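Reading time: 3 minutes

The Inventory of Room 136

The manual specified seven minutes per bedside unit. Leonora Yap had allowed herself seventy for the floor and was behind by the second door.

Her contract was with Paron, which had acquired the Hakside Hotel in March along with its debts and its furniture. The task was defined as verification of contents. Each article was to be located, tested where testable, and returned to the position shown on the room schedule. The schedule had been drawn up by Ebuka Omoregie, the last night manager, who left no forwarding address. His entry for Room 136 read: bedside unit, round, drawer to be opened first.

She opened the drawer first. It held no note and no key.

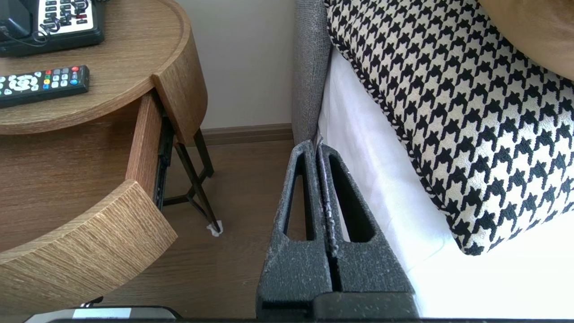 Room 136, drawer extended, remote on the tabletop.

She recorded the interior as clear and the slide rail as sound. Under Remarks she wrote nothing, then went back and wrote the time, 4:10 p.m.

The second instruction on the schedule was to put the remote away and wait. No duration was given. Yap placed it in the drawer, left the drawer extended, and stood by the window with the clipboard.

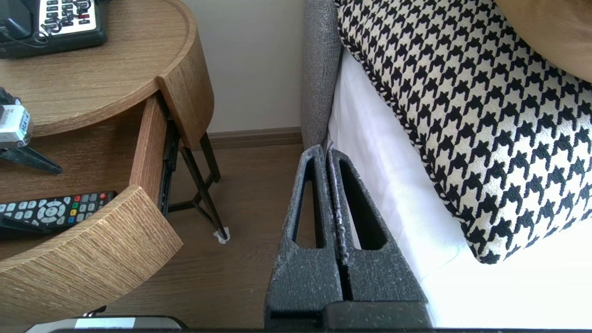
Omoregie's handwriting changed at this entry. In the other rooms he had printed in capitals, one line per article. For 136 he had written in a connected hand, and the line sloped. He had listed the bedding last, as though it were of least concern, and had got the cushion wrong: he called it striped, when it was plainly houndstooth with a piped edge. A man who logged bulb wattages did not mistake a check for a stripe. Either the cushion had been changed, or he had been describing another room from memory. Yap circled the word and initialled it.

She telephoned the Paron office from her mobile. Ifeanyi Etim answered. He had the personnel file open and read from it in a level voice. Omoregie had requested this floor every winter. He had once been reprimanded for occupying a room while on duty. The file did not give the number.

"Does the schedule say what he was waiting for?" Etim asked.

"It says wait."

"Then log it as incomplete."

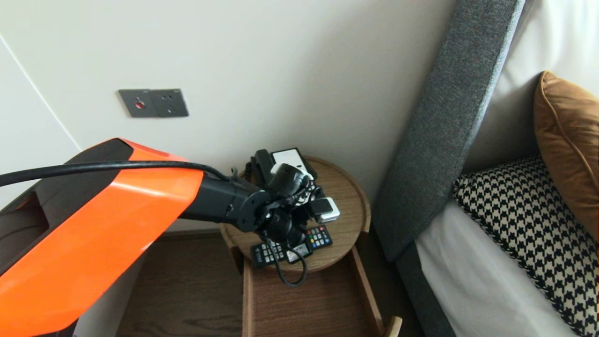

Hakside, March

To the Auditor. The bedside telephone in 136 is connected. I have tested the line on seventy nights and the fault is not in the cable. My father stayed in this room and said he would ring down to the desk when he was ready to be collected. The desk has been staffed continuously. I would ask that the instrument remain where it is. E. Omoregie.

The letter had been folded behind the last page of the schedule. Yap read it once and checked the date of the father's stay against the register. There was a check-in. The column beside it was blank. 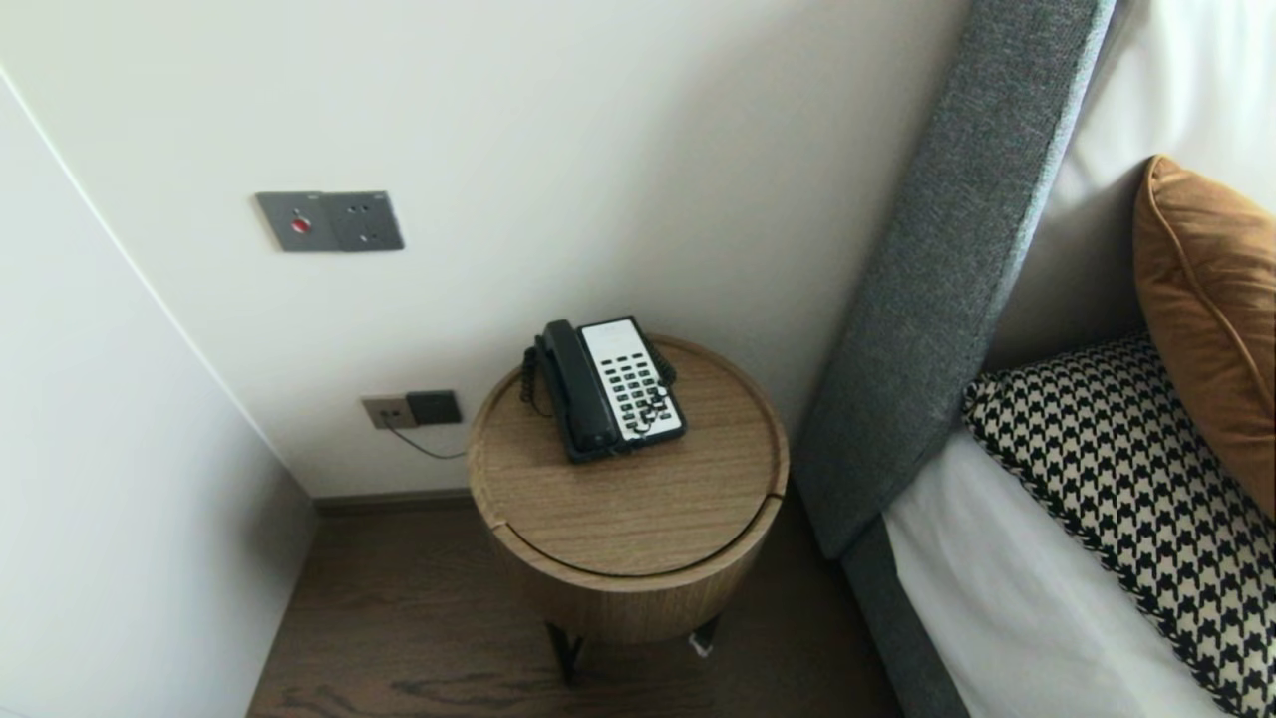 She considered the form. It offered three categories: retain, replace, dispose. The Paron standard called for cordless handsets throughout, and the colour was to be white. She ticked retain. In the space for justification, she wrote that the unit was in service.

At 4:52 p.m. she locked the room and took the stairs to the lobby. The front desk had been cleared for the electricians, and its telephone sat on the floor with the cord wound around it. She unwound the cord, found the socket behind the counter, and pushed the plug in until it clicked. Then she brought over a chair and began entering the afternoon's figures.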